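Pre-session safety check for the Tellus game server — my notes, 2022-04-08

I run through this before every big build night on our Hayes map. Steal whatever you like.

1. Backups. PASS. Last world save opened fine on the spare machine. I keep 11 of them now, after the January mess when a corrupt save ate the whole Prasow harbor.

2. Player permissions. PASS, with a grumble. Two old accounts still had admin rights. Removed!

3. Mob cap. FAIL at first. Somebody had bumped it to 4,000 for a boss fight and left it there. I put it back to 2,000 and the lag went away. 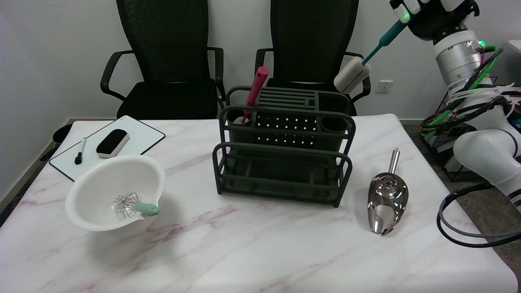 One regular wrote back that 3,000 runs fine on their end and 2,000 makes the night raids feel empty. Fair point, and I'll try the higher number next time we have a small crowd on — but it stays low for build nights.

4. Mods. PASS. The Pevetti lighting pack is updated on the server. Please update yours too or you'll get kicked at the loading screen (it looks like a crash, it isn't one).

5. Chat filter. Partly done. It still blocks the word "grass", so the farming people are stuck typing "green stuff". Working on it. 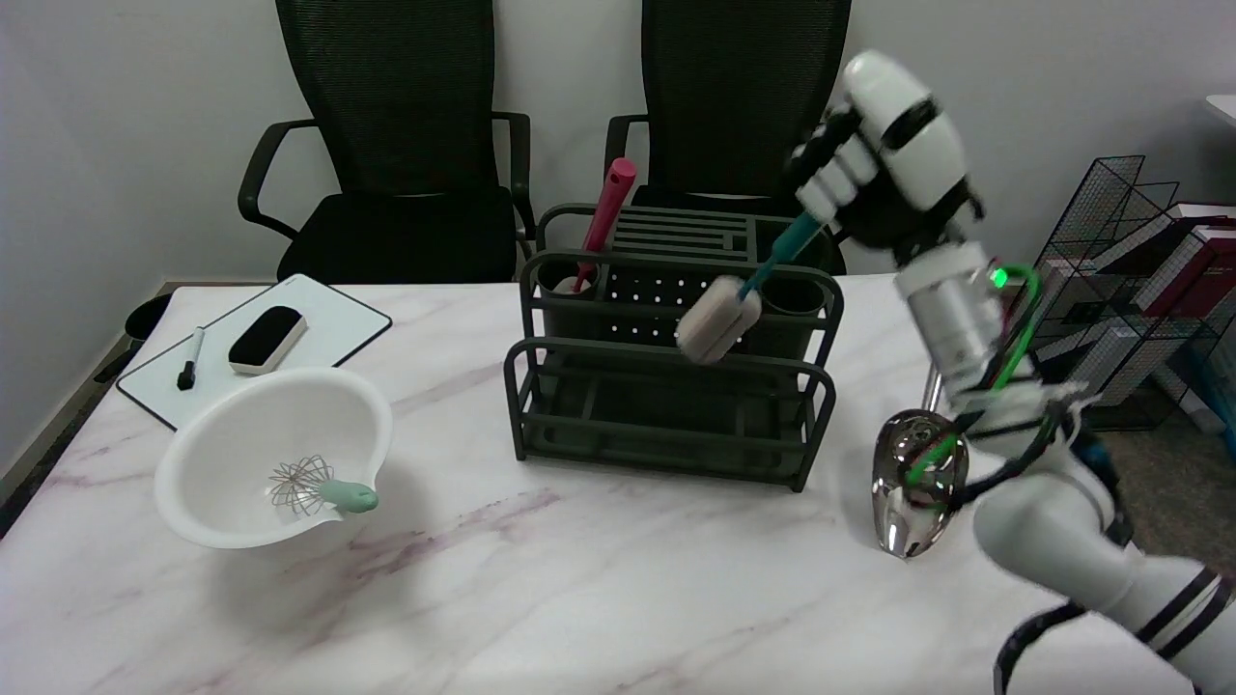 6. Texture check. PASS, mostly. I fly over spawn and look for purple-and-black missing blocks, and I found a couple behind the market. The new marble is in and I love it, white with faint gray and pinkish-purple veins like the tabletop up there, only it repeats too obviously on big floors. Rotate every other block and it looks much better.

7. Restart timer. Not checked yet. I'll do it tonight before I open the gates.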